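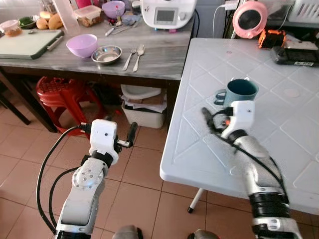
Visit Report: Skuten Home Assistance Service, Clernville

Print this page | E-mail this page

Search this site Enter keyword Go

Prepared by Deirdre Buckley for the Citel Purchasing Group

On 25th June, three representatives of Citel visited the Clernville demonstration site of Rivadeneira, the supplier of the Skuten two-arm kitchen service. The purpose of the visit was to see the equipment at work in a household kitchen and to discuss the terms of the lease. The party was received by Flurina Kaufmann and Alois Wieser.

The service is offered as a package. The subscriber receives the two-arm unit, installation, operator training and remote support. The monthly charge quoted to Citel was $1,362 per unit, with a minimum term of 13 months. Replacement gripper fingers are charged separately at $93 a pair. Prices were last revised in March.

The task selected for the visit was the handling of everyday tableware between a counter and a side table. Mr. Wieser explained that the supplier does not clear a kitchen before a session, as members would not do so at home.

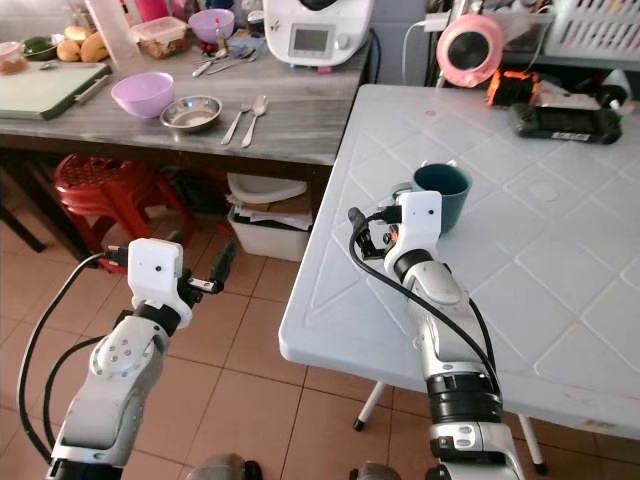

Members had asked in advance about reach. The supplier's position is that a site survey must be completed before any order is accepted, and that the height of each work surface is recorded at that time. Citel was shown a blank survey form. It is four pages long and asks for floor type, outlet locations and the width of every doorway on the route to the kitchen. The group considers the form adequate, although it has no space for changes made to a room after installation.

Cables were discussed at some length. They run outside the arms, and Ms. Kaufmann confirmed that they may be replaced by a trained operator without a service call. Citel has asked for this to be stated in the lease. 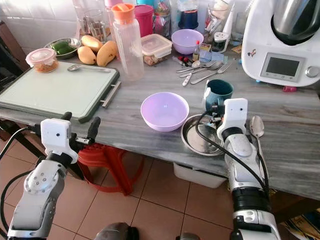 Beat Auer asked whether a subscriber would be expected to buy matching bowls and cups, as one competing service requires. Ms. Kaufmann replied that no special tableware is needed, but that very thin glass is excluded from the damage cover. He requested the full list of exclusions, and it was promised with the written offer.

Training takes two days and is held at the subscriber's address. Up to four operators may attend at no added cost. A fifth place is charged at $521. Tadeo Núñez noted that smaller members often share staff between homes, and the supplier agreed to consider a joint session.
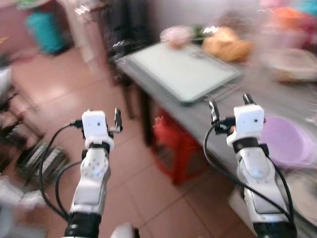
Remote support is available from 7 a.m. to 9 p.m. Outside those hours, a recorded line accepts fault reports for the next morning. Citel regards this as a weakness in the offer and has requested a price for evening cover until midnight.

The group recommends a trial lease of one unit, subject to receipt of the exclusions list and the revised cable clause. Members wishing to be considered as the trial site should write to the Citel office, giving the dimensions of the kitchen and the name of a contact person.

Print this page | E-mail this page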